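Equipment plan for the second arm

6/23/23

I finally sat down and did the budget for the second arm. I had been putting it off because the first one went over by more than I wanted to admit, and most of the overrun came from things I never wrote down at the start.

Last year I priced the arm, the controller and the gripper and called that the project. Then came the table, the cabling, the straps to keep the cabling out of the way, the shipping, and a second shipment for the bracket I ordered in the wrong size. So this time the sheet starts with the small stuff and the arm goes in last.

The two arms I'm choosing between are the Prutora and the Skuvari. Reach is close enough that it doesn't matter for kitchen work. The Skuvari is cheaper up front, but the dealer wants a service plan with it. The Prutora comes without one and the spare parts list is public, prices included. I like being able to look up what a joint cover costs before I break one. I'm leaning Prutora.

Consumables surprised me the most. I set aside 400 dollars for test items and surface covers, and another 400 for gripper parts. The first number will look high to anyone who hasn't done this. Cleaning tasks go through things. Pots get scratched, pads wear out, and the cover sheets for the table need replacing more often than I planned for.
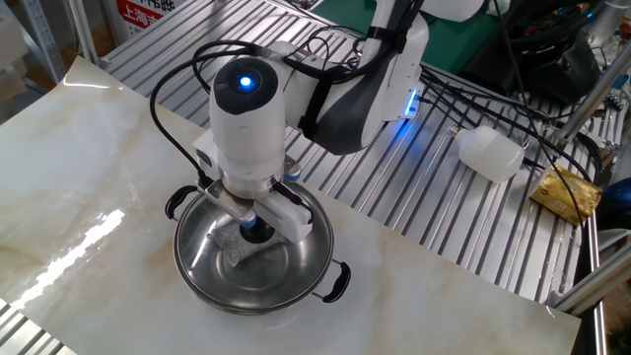
Virgil Radu read a draft of this and thinks I have the split wrong. He would take half of the consumables money and put it into a spare gripper, complete and already assembled, because a worn pad costs you a minute and a dead gripper costs you a week. He also said I should stop counting my own evenings as free. If a repair takes three of them, that should be on the sheet somewhere.

He has a point about the gripper. I asked Radthorpe for a quote on a full spare and they came back with a lead time of 7 weeks, so if I want one on the shelf when the new arm arrives I need to order it first. I moved it up to the top of the list. The evenings I'm still thinking about. I put in a line for labor and left the amount blank.

Cabling gets its own line now too. I had a set of longer cables made by Prokopenko for 245 dollars, and I'd do the same again. The stock ones were too short for the way I route them, and joining two together gave me a connector right where the arm bends.

What I'm not buying: a new table. The slatted one takes bolts anywhere along its length and there's room on the floor for another of the same kind later. I'm also skipping the force sensor for now. I'd use it, but I can't say for what yet, and that was how I ended up with a drawer of parts last time.

The order for the spare gripper goes in this week. The arm waits until August, when the next part of the money comes through. If the Skuvari dealer drops the service plan before then I'll run the numbers again.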